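# Keeping a two-arm table cell in service - speaker notes

Slot is 40 minutes with questions. Slides are sparse, so most of the content is in these notes. Skip the calibration section if the previous speaker runs over.

## Opening

- Introduce the Jidar cell: one table, two arms, rails on the sides and along the back.
- It has been in service since March. The talk covers mounting, cabling, gripper checks and the service log. No learning results, no task scores.
- Say early that most of our downtime came from cables and fasteners. The arms themselves account for very little of it.

## Mounting

The bases sit on rails at opposite sides of the table. Rail mounting lets us shift an arm without drilling, but a clamp that has crept will still look fine to anyone walking past. We found this on the left base after a week of pick errors that all leaned the same way.

Current practice:

1. Power down and support the arm before touching a clamp.
2. Tighten in a cross pattern, two passes.
3. Put a paint mark across the clamp and the rail.
4. Read the paint marks at the start of each shift. A broken mark means the cell stays down until it has been recalibrated.

Do not quote a torque value from the stage. The Koltutov site uses different clamps and people copy numbers off slides.

## Cabling

Two kinds of cable to discuss. Fixed runs go along the rails and the front bar and rarely cause trouble. Moving runs, meaning anything that crosses a wrist, are the wear items.

The wrist loop needs enough slack for full rotation in both directions and no more. Too short and the connector takes the load. Too long and the loop finds a finger, a bin rim or the other arm. We set slack with the wrist at its worst angle, tie it, then jog through the full range at low speed with one hand on the stop.

Inspect moving cables every 80 hours of run time. Replace at 300 hours whatever they look like. Old cables get cut in half before they go in the scrap box - we had one come back. 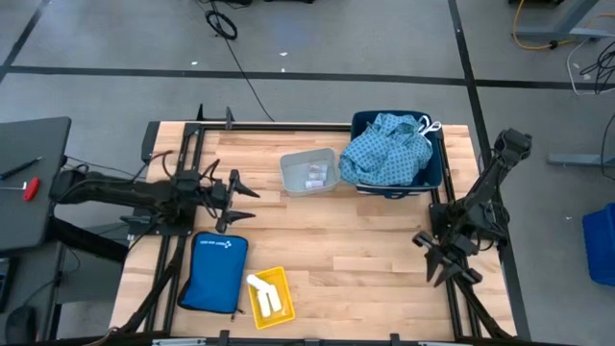

Jingyi Shen disagreed with the fixed replacement interval when these notes went out for review, and wrote that run time is a poor measure because a cell doing short transfers flexes its wrist cables far more per hour than one doing long reaches. Her suggestion was to log wrist joint travel and replace on accumulated degrees. The controller already records joint position, so the count costs a short script.

Give this objection its full weight. Our answer at present is that hours are what the shift sheet captures. We are running both counts on the Jidar cell and will move to travel if they diverge.

## Grippers

Both arms carry black fingered grippers. The check is the same on each:

- Open fully, close fully, 3 cycles, nothing in the fingers. Listen for a change in pitch on closing.
- Compare the commanded gap with a feeler gauge at the tip.
- Look for play at the finger root. Play at the tip is usually play at the root.

Soft goods are harder on the calibration than on the hardware. Fabric hides a gap error because it gives, and the error then appears on rigid parts. Run the rigid part first after any finger change.

## Calibration (optional)

Each arm is calibrated alone, then the pair is checked against a shared point near the table center. If the two arms disagree, check the paint marks before changing any offsets. Gridley lost a full shift by correcting in software for a loose base.

Clear that part of the table before starting. Bins can stay if they are outside both arms' paths.

## Service log

One line per intervention: time of day, arm, part, what was done, initials. Woldemariam keeps theirs in a spreadsheet and ours is on paper at the cell. Either is fine if it is filled in before power goes back on.

## Likely questions

- Spares held: one gripper, two wrist cables, a bag of clamp bolts.
- Dust covers: tried, removed, they snagged.
- Remote restart: not allowed on this cell.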